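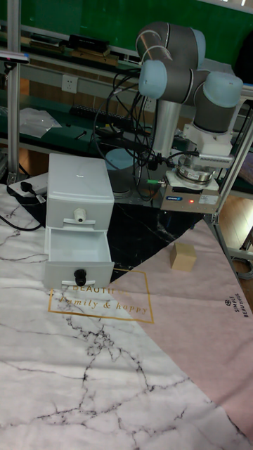
Reviews Build Notes Competitions Archive Contact
Clubs > Reviews > Teaching Materials > Sekilis Drawer & Block

Sekilis Drawer & Block task pack, reviewed after most of a semester

Trefor Wogan, 16 Nov 2025

I should say up front that I didn't want to buy this. Our robotics club at Bañuelos had gone along for years on tasks I made up in the car, and I was fond of them. The students were less fond. Doaa El Khatib, who runs the scoring at our table and has very neat handwriting, pointed out that I had changed the rules of my own block-stacking task in the middle of an attempt, and that I had done it in favor of the team with the better snacks. A week later the club voted to spend $50 of its own money on a set of rules written by a stranger.

The stranger is Sekilis, and the product is a box of cards. That is nearly all it is. You get 33 task cards, a scorebook, a pad of planning sheets, a fold-out guide for the coach and a pencil, which broke. There is no robot in the box, no block and no drawer. You bring your own arm, your own table and your own small cabinet, and the cards tell you what to do with them. If you were hoping for hardware at that price, I admire your outlook.

The premise is simple enough to fit on the lid: a block has to end up in a drawer, or come out of one, and the drawer has to be in whatever state the card says when you finish. That sounds like an afternoon. We started in September and Citlali Beltrán's team is still stuck on the card called Tidy Up, where the block goes in and the drawer closes after it. They can do the first half. They can do the second half too, on a different day.

What the cards get right

They're short. Each one has a start position, an end position, a list of what counts as a touch, and one line of scoring. The start position is drawn from above in plain line art, with the cabinet as a rectangle and the block as a smaller rectangle, and I have yet to see a student read it wrong. The touch rules are the best part. Does nudging the cabinet count against you? It does, if the cabinet moves off its tape. Can you push a drawer shut with the side of the gripper? You can, and there's a whole card that expects you to, although it doesn't tell you so. Ritva Väisänen worked that out while everyone else was trying to pinch a round knob, and she has been hard to live with.

The order is good too. The early cards leave the drawer alone and only ask for a clean approach to the block, then a lift, then a lift and a return to the same place. It's dull and my lot complained all the way through it. After that the drawer comes in already open, and much later you get to open it yourselves. By then the students had stopped guessing at heights and had begun writing them down, which I had been asking for since before some of them joined.

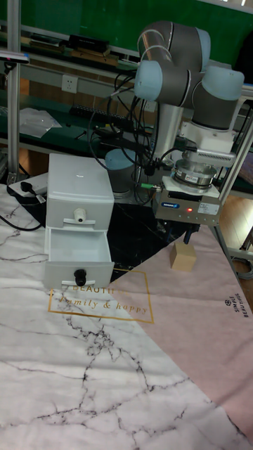 The planning sheets deserve their own section, because I expected to throw them out. Before a team is allowed to run anything, it fills in one sheet: where the arm starts, where it stops above the block, where it goes next, and what could be hit on the way. The last box is the one that earns its ink. With the lower drawer pulled out and the upper one closed, as we have it for the middle run of cards, the open drawer is both the place you're trying to reach and the thing most likely to get clipped on the way across from the pink cloth. A team that has written "drawer front" in the hit box tends to add a waypoint up high. A team that has written "nothing" gets to learn about drawer fronts. Čestmír Říha wrote "my hopes" on his, and I let it stand as a partial answer.

I also like that the sheets force people to name things. Card instructions say "upper" and "lower" throughout, and never "first" and "second." We found it quicker to go by the knobs, white for the upper drawer and black for the lower, and the coach's guide is relaxed about that so long as the whole table uses the same words. We had one long argument that came down to two people meaning different drawers by "the front one." I would pay the price of the box again to not have that argument.

What they get wrong

The scorebook. It's bound on the short side, the pages are thin, and the columns are sized for someone who writes in grains of rice. Doaa gave up on it inside a month and drew her own on grid paper, with a wider column for remarks. Her remarks are better than the cards. ("Gripper closed with great confidence on air.") Sekilis does offer the scorebook as a file to print yourself, but the file is the same thin columns, now on thicker paper.

The coach's guide has a tone. It was written by someone who believes that students arrive on time, sit down, and say things like "Let us consider the approach angle." There's a suggested script for opening each session. I read it aloud once. I won't be doing so again.

The block. The guide says to use "a suitable cube" and leaves you there. Suitable for what? We went through a few before settling on a plain wooden one that our fingers could close on without wedging. A sentence about leaving slack between the block and the full opening of the gripper would have spared us some bad evenings, and so would a note that a cube which has been picked up in a slightly different spot each time will slowly wander off, and should be put back on its mark after every attempt. We use a pencil dot. Pick something you can see and don't let anyone lean on it.

Then there's card spacing, by which I mean difficulty. The step from "place the block in an open drawer" to "open the drawer, place the block, close the drawer" is one card wide. There ought to be something in between. We wrote two of our own to fill the hole: one where you only pull the drawer to a taped line and let go, and one where you pull it and push it back with no block in play at all. Both are on grid paper, in Doaa's hand, paper-clipped into the box. They have become the most used cards we own, and I'm told this is not a coincidence.

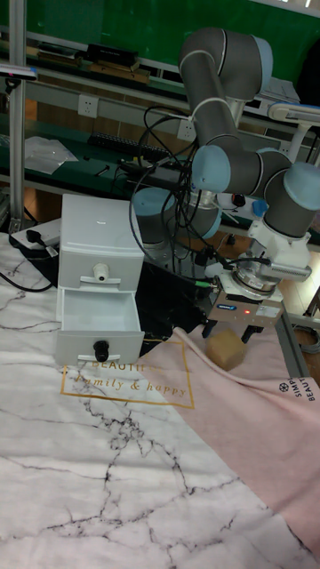

Can you use the pack if the coach doesn't know how to program an arm?
Most of it, provided somebody in the room can teach the arm a position and play a list of positions back in order. The later cards ask for a decision in the middle of a run, and for those you'll want at least one student who is comfortable writing a condition.

Compared with the other one

People will ask about the Sedeck set, so: we borrowed it from the club over at Grotenine for a couple of meetings. Their box is prettier. The cards are laminated, there's a proper case, and the tasks come with a little story about a warehouse. The students ignored the story at once. Sedeck's tasks are looser, with several right answers, and a club that likes to argue might get more out of them. Mine already likes to argue and needs no encouragement. The Sekilis cards shut down a good share of our disputes by having already decided them, in a flat little sentence at the bottom, with no appeal.

Where Sedeck clearly wins is durability. Our Sekilis cards are ordinary card stock and the corners went soft fast. Tidy Up has been handled so much that it now has the texture of a paper towel.

Running it as a competition

The box claims it can be used for an in-house contest with up to 50 students. I believe it in the sense that the cards wouldn't stop you. With one arm and one table, though, most of those students would be spending the day looking at the back of somebody's head. We tried a small version with just our own teams, drawing cards blind from the middle of the deck, and it went well enough that we're doing another in December. A few things we changed:

Planning sheets are handed in before the draw order is read out, or teams copy each other's waypoints.

The scorer sits where she can see into the lower drawer. Our first scorer's chair was on the wrong side and she had to take people's word for it, and people's word turned out generous.

Whoever runs the arm keeps a hand near the stop and does nothing else. No scoring, no commentary, no sandwich.

A touched cabinet gets put back on its tape by the scorer, never by the team that touched it.

Citlali's team won with a run so slow that a parent asked me if it had finished. It hadn't. Every move was planned, nothing got bumped, and the block went in the drawer. Ritva's team was a lot faster and shoved the cabinet off its tape, then filed a written protest about the tape. I've kept the protest. It cites the coach's guide by section, so at least one of us has read it to the end.

Would I buy it again? I'd buy the cards and the planning pad and leave the rest, which isn't a thing they'll sell you. At the price I don't mind much. If your club already has an arm that moves where you tell it and a supply of tasks that exist mostly in the coach's head, get the box, buy a better pencil, and rule your own scorebook before the first meeting. Write the two missing drawer cards while you're at it. Ours are free to anyone who asks Doaa, though she may correct your handwriting.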